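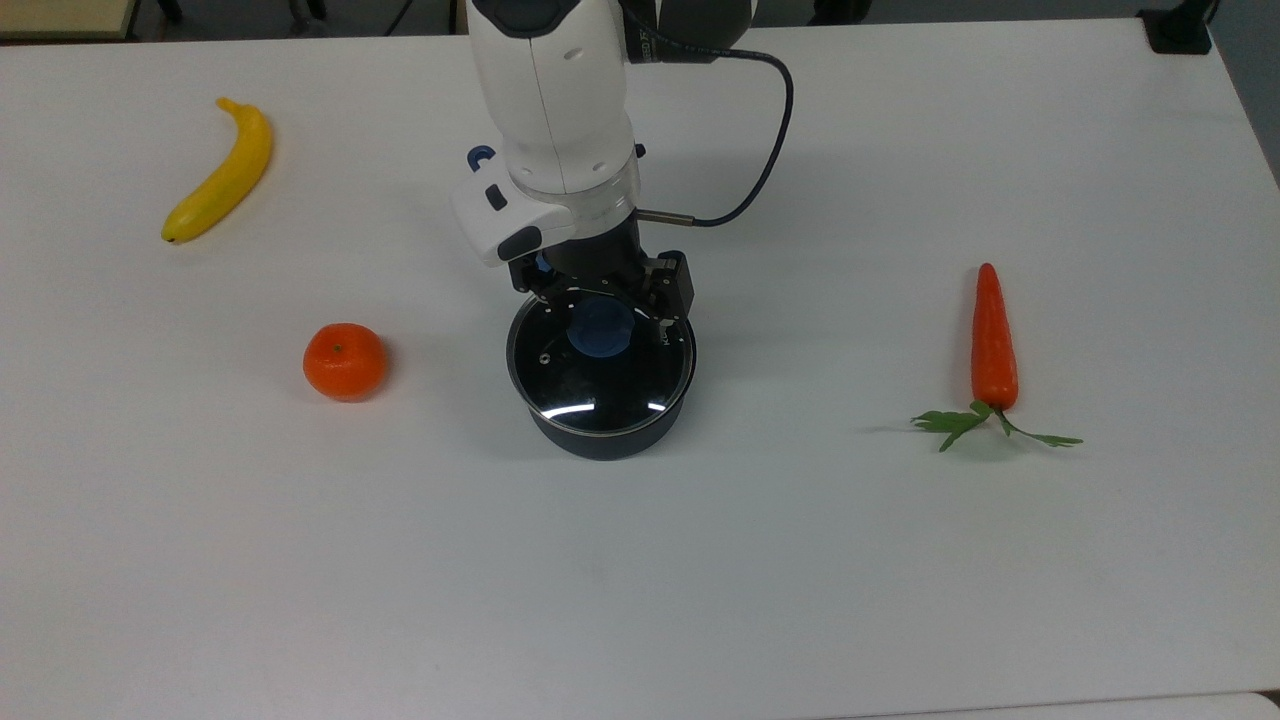 Dînette et aliments factices : questions fréquentes

Page mise à jour le 4 octobre. Rédaction : Ebise Gidey. Relecture technique : Henok Dinsa.

Cette foire aux questions concerne le prêt et l'entretien des lots « cuisine » de la ludothèque Taltura : petite batterie, couvercles, fruits et légumes de jeu. Les questions relatives aux jeux de société sont traitées sur une autre page.

Composition et références

Que contient un lot cuisine standard ?

Une casserole noire avec son couvercle, des aliments factices et un sac de transport. La composition exacte varie d'un lot à l'autre. Seule la fiche glissée dans le sac fait foi ; elle porte la référence du lot (par exemple 762) et la date du dernier contrôle.

La casserole est-elle un jouet ou un ustensile ?

Il s'agit d'un petit ustensile réel, affecté au jeu. Les modèles en plastique fournis auparavant se déformaient au lavage et leurs couvercles ne tenaient plus. Une casserole affectée à un lot ne doit plus servir à la cuisson d'aliments, y compris après nettoyage.

Pourquoi un couvercle en verre ?

Il permet de voir le contenu sans ouvrir, ce qui est utile pour les jeux de cache et de mémoire. Les structures qui reçoivent des enfants de moins de 3 ans peuvent demander un lot sans couvercle. La demande se fait à la réservation et non au comptoir.

À quoi sert le petit trou dans le verre ?

C'est l'évent prévu pour la vapeur en cuisson. Il n'a pas de fonction dans le jeu. Il retient en revanche des résidus de pâte à modeler et doit être débouché avec un cure-dent en bois avant restitution. Ne pas employer d'aiguille ni de trombone.

Le bouton du couvercle tourne sur lui-même. Est-ce normal ?

Non. La vis de fixation, côté intérieur, s'est desserrée. Resserrer d'un quart de tour à la main, puis vérifier que le bouton ne bouge plus. Ne pas forcer : un serrage excessif peut fendre le verre. Si le jeu persiste, retirer le couvercle du lot et le signaler sur la fiche.

Les aliments de deux lots peuvent-ils être mélangés ?

Pendant une séance, oui. Au rangement, chaque pièce doit retourner dans son sac d'origine. Les pièces sont marquées sous la base ou près de la queue. Lorsque le marquage est effacé, isoler la pièce dans un sachet et l'indiquer au retour.

Installation

Quel plan de travail prévoir ?

Une surface plane, mate et stable. Un plateau blanc uni convient bien : les couleurs des aliments s'y détachent et les petites pièces oubliées se repèrent vite. Les nappes sont déconseillées, car un enfant qui tire le tissu entraîne la casserole et le couvercle.

À quelle distance du bord faut-il poser la casserole ?

À 30 cm au minimum lorsque le couvercle est en verre. Sur une table étroite, placer la casserole au milieu et les aliments devant.

Comment saisir le couvercle ?

Par le bouton central, verticalement. Le soulever par le bord favorise le glissement et laisse des traces sur le verre. Le couvercle retiré se pose à plat, bouton vers le haut, jamais en appui contre la casserole.

Quelles consignes donner pour une première séance ?

Tsehay Abera, animatrice à la ludothèque, procède ainsi : annoncer le nom d'un légume, laisser l'enfant le placer dans la casserole, refermer, puis demander ce qui s'y trouve. Limiter la première partie à peu de pièces. Les variantes (recettes à suivre, tri par couleur) figurent dans le livret Davia joint au sac.

Nettoyage

Comment laver les aliments factices ?

Chiffon humide et savon doux, puis séchage à l'air libre. Pas d'immersion : l'eau pénètre par les joints de moulage des pièces creuses et n'en ressort pas. Pas de lave-vaisselle.

Et la casserole ?

Éponge non abrasive, eau tiède, liquide vaisselle. Essuyer aussitôt, y compris sous le cerclage du couvercle. L'alcool ménager est à éviter sur les inscriptions du verre, qui s'effacent.

Peut-on ranger le lot encore humide ?

Non. Tout lot rendu humide est mis en séchage et devient indisponible pour l'emprunteur suivant.

Prêt et restitution

Quelle est la durée du prêt ?

30 jours, renouvelables une fois si le lot n'est pas réservé. En décembre, aucun renouvellement n'est accordé.

Que faire en cas de couvercle fêlé ?

Cesser l'utilisation, emballer le couvercle dans du papier épais et le rapporter. Une fêlure, même courte, entraîne le remplacement. Ne pas coller, ne pas recouvrir d'adhésif.

Une pièce manque. Le lot peut-il être rendu ?

Oui, à condition de le noter sur la fiche. La pièce retrouvée par la suite peut être déposée à l'accueil avec la référence du lot. Les retours non signalés suspendent les réservations de la structure.

À qui s'adresser ?

Réservations : Hiwot Birhane. Pièces détachées et réparations : Sumeya Hadgu. Indiquer la référence du lot dans l'objet du message.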